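Orchestra Librarian Help > Parts and Rentals

Rental set of parts has a different measure count from the score. Which one to follow?

Posted by secondclef, Fri 19 August

Our community orchestra has rented an overture from Jarnstead for the fall concert. The score is the Brevau edition. The string parts arrived in July and I have been marking bowings into them. The score has 29 measures between rehearsal letters F and G. The first violin, second violin and viola parts have 31. Cello and bass match the score. All parts carry plate number 2518, and so does the score. Winds have long rests there, so I can't tell much from them. First rehearsal is in 6 days. Do I correct the parts to the score or the other way round?

viola_desk_four

Follow the conductor's score. Whatever is on the podium wins. We had this with a waltz once and just crossed out the extra bars.

stavewise

Don't cross anything out yet. A difference of 2 measures in the upper strings only is usually a repeat that was written out in some parts and shown with a repeat sign in others. Look for a two-measure repeat in the score, possibly with "bis" over a bracket. It is easy to miss in a small-format reprint. If you find it, the parts agree in sound and only the numbering is off.

The same plate number does not prove the same printing. Publishers corrected plates and kept the number.

Check in this order:

1. Compare the cello part with the viola part from letter F, measure by measure. Stop at the first place where the harmony no longer lines up.

2. Count the wind rests from F to G. Add up every multimeasure rest, including any that are split by a tempo change.

3. Put the parts and the score side by side on a flat surface and pencil matching measure numbers at the start of each line.

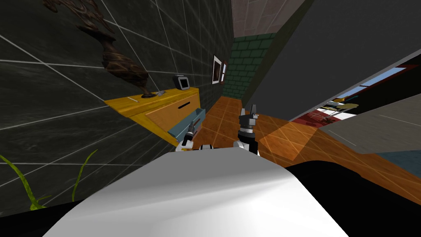

4. Write to the rental desk at Jarnstead with the title, the plate number and the rehearsal letters. Ask for the errata sheet. They will not send one unless you ask.

If there is no bracket and no errata sheet, the conductor decides. Use soft pencil only. Jarnstead bills for ink.

pit_copyist

Agree with stavewise on "bis". In the Brevau score I have, the bracket is above the flute line and nowhere else. Mine may be a later printing than yours. If players are going to rehearse from numbers, renumber all the parts to match the score and label the repeated bars 1a and 2a. Biltex removable tape holds a paste-over well enough for a concert and comes off without lifting the paper.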